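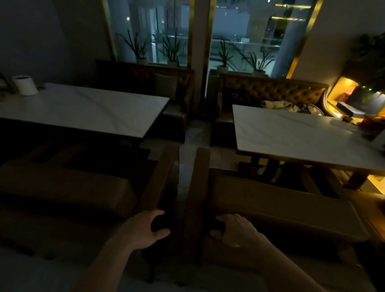

Restaurant seating, marble-topped tables.

September, 23:10

Long day on the Nolte car. Baseline run in the morning at Prikham, full tank, used medium tires. The car understeered from turn-in to apex in every slow corner and the rear was loose over the curbs on exit. Tire temperatures showed the front left outer shoulder well above the inner, so I added camber before touching the bars.

Second run was better at entry but no better mid-corner. Softened the front bar by one hole and raised the rear ride height by 2 mm. That moved the balance enough that the driver stopped complaining about the hairpin and started complaining about the brakes. Pedal travel was long after six laps. Bled the system, found air in the right rear, and the pedal came back.

Weighed the car at lunch: 726 kg without driver. Hasia are listed lighter than that, and Drenen too, though I have not seen either of them on a scale. We can find up to 100 g in the battery bracket, nothing worth the hours. The seat mount is the real candidate - it was drawn for a different chassis and carries material it does not need.

Afternoon lost to a gearbox sensor. It dropped out on downshifts from fourth to third and the box refused second until it reset. Swapped the sensor, same fault. Swapped the loom section, fault gone. Cut the old one open and found a chafed wire behind the bulkhead clip. Moved the clip.

Fuel figures still to be entered. Front pads down to half, new set to be bedded in first thing tomorrow. Check wheel bearing, left rear - slight play when cold.

Contact | Copyright, all rights reserved | Back to top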